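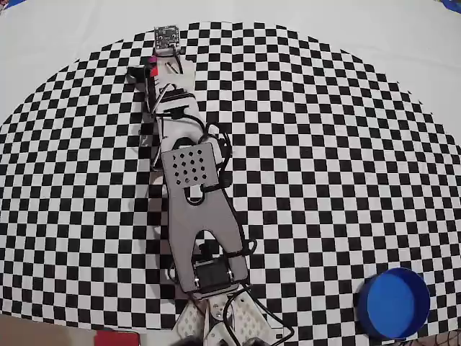

Section 5. Bench setup, cable dressing and first moves

Read this section with the arm unplugged. If you have already plugged it in, unplug it and we will say no more about it.

These steps assume you printed the Fulla parts from the January files. Earlier prints have a narrower elbow cutout, and the motor lead will let you know by popping out.

5.1 Laying the cloth

1. Cover the bench with a plain white sheet. Any sheet will do, though you should ask whoever sleeps on it.
2. Spread the checkered cloth over the sheet and smooth it from the base outward. Small creases are fine. A ridge you can feel with a fingertip will catch a bowl.
3. Clamp the base at the near edge, in the middle. Tug it sideways, hard. If the bench moves and the base doesn't, you are done.

Note: Sunee Rungrueang, who wrote the first version of this guide, taped the cloth down at all four corners. Washing it then became a project of its own. We now leave it loose.

5.2 Dressing the cables

1. Start at the base and work toward the gripper. Going the other way leaves all the slack at the bottom, where it gets under the clamp.
2. Leave a loop at every joint. It should look slightly too big when the arm is straight.
3. Bend each joint by hand through its full travel and watch the loop. A loop that goes tight needs more cable. A loop that snags on a bracket needs turning, and possibly some language.
4. Press every connector home, then press the wrist connector again.
5. Fasten the small circuit board at the gripper end and check that its cable clears the fingers both open and closed.

CAUTION: Do not tie cables to a moving link on both sides of a joint. Prapai Sombatkul did this on a Sunday night and spent the following week waiting for a new motor lead.

5.3 First powered move

1. Clear the cloth. Screwdrivers and mugs go on another bench, however briefly you meant to leave them here.
2. Hold the upper arm link with one hand and switch on with the other. The arm may twitch. So may you.
3. In Punditz, open the Joints page and set the speed limit to 27. The slider goes to 300, for reasons known only to Sohail Shaikh, who wrote it.
4. Move one joint at a time, base first. If a joint runs backward, tick Reverse for that joint and save.
5. Put one light bowl on the cloth, well away from the base. 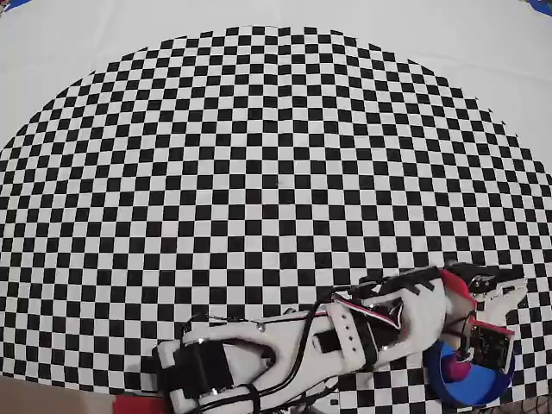
6. Bring the gripper down beside the bowl slowly and stop before the fingers press on the cloth. The motors will happily keep pushing, and the prints will happily crack.
7. Close the fingers in small steps. Stop as soon as the rim is held.
8. Lift a little, wait, and set it back down. Repeat until this is boring.

Note: If the screen shows error 202, a motor has stopped answering. Switch off and reseat the wrist connector you were told to press twice.

CAUTION: Switching off lets the arm drop. Support it first, and keep your knuckles out of the upper arm cutout.

5.4 Before you leave the bench

Park the arm low over the cloth, switch off at the wall and write the last working settings in the logbook. Daranee Ongart's entries are a good model. "Seemed OK" is not a setting.

Continue to Section 6, Saving a position.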